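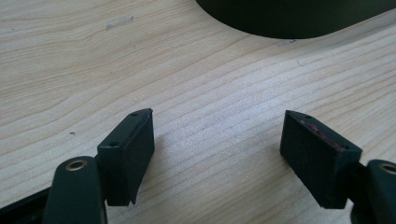

# Wear and Cleaning of Clear-Coated Table Surfaces in Shared Study Rooms

Awuor Kirui, Leszek Bielecka, Afia Alhassan
Surface Materials module, final report
Supervisor: Kanini Mwakyusa

## 1. Background

The study rooms in the Grastthorpe building were refitted with pale wood tables before the start of the year. By July the department had received complaints that some of the tables looked dull near the seats. The finish is a clear water-based coating. Two explanations were offered to us: abrasion by bags and laptops, or residue left by the cleaning product. The aim of this project was to find out which of the two accounts for most of the loss of gloss.

Gloss is the share of light that a surface reflects in the mirror direction. A worn coating scatters more light and reads lower. A film of dried cleaner can do the same, but it can be removed with water, and the reading should then recover. This difference is the basis of the test.
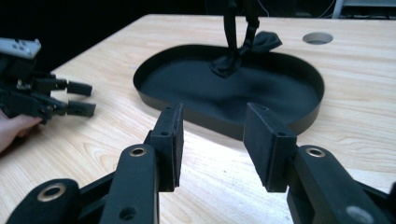 Grain direction also matters. A reading taken across the grain is usually lower than one taken along it, even on new material. All readings in this report were taken along the grain unless stated.

## 2. Method

We selected 18 tables with the same finish and the same date of installation. On each table we marked two zones with low-tack tape: a seat zone at the front edge and a control zone at the center. Each zone was read with a 60-degree gloss meter, wiped with distilled water and a lint-free cloth, left for 10 minutes, and read again. The meter was checked against its tile before every table.

Readings were repeated until two in a row agreed within one gloss unit. Leszek took all the readings - we found in the pilot that hand pressure on the meter changed the result slightly between operators. Afia recorded the values and the room, and Awuor did the wiping.

Two cleaning products are in use in the building. Siritz is a concentrate that is diluted on site. Karo is supplied ready to use. The cleaning log shows which product is assigned to each floor, but it does not record the dilution.
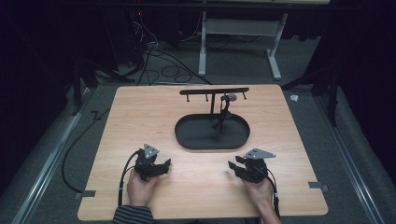

*Figure 1. Light wooden tabletop with rounded corners; the surface reflects light near the center.*

## 3. Results

Of the 18 tables, 11 showed a clear rise in gloss in the seat zone after wiping. In all 11 cases the table was on a floor cleaned with Siritz. The control zones on these tables rose as well, which is consistent with a film spread over the whole top.

The other seven tables changed by less than one unit in either zone. Four of them were cleaned with Karo. On these seven the seat zone stayed below the control zone, so some abrasion is present, but the gap was small compared with the recovery seen on the first group.

Two readings were rejected. One was taken over a dent and the other was written down without a zone label.

## 4. Discussion

The results support residue as the main cause on the floors where Siritz is used. They do not show that the product itself is unsuitable. A concentrate mixed too strong would leave the same film, and we had no samples of the mixed solution. Tumaini Ndung'u in facilities confirmed that dosing is done by eye.
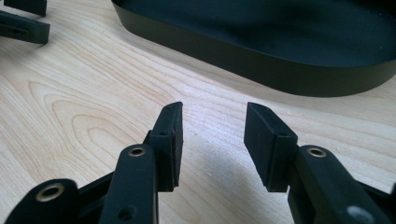

The three tables cleaned with Siritz that did not recover are harder to explain. They are all in the room nearest the stairs, which is cleaned first. A bucket at the start of a shift may be weaker than one that has been topped up, but this was not tested.

The method has limits. We had no readings from the time of installation, so the center of each table was used in place of a new surface. The center is also used, and the true wear is probably larger than our figures suggest. The meter covers a small area and cannot describe streaks.

## 5. Recommendations

- Use a measured dose for Siritz on all floors.
- Wipe the affected tables once with plain water and repeat the readings.
- Take baseline readings on the next batch of tables before they go into use.

Raw readings are in Appendix A. The meter was borrowed from the Athumani lab and has been returned with its tile and case.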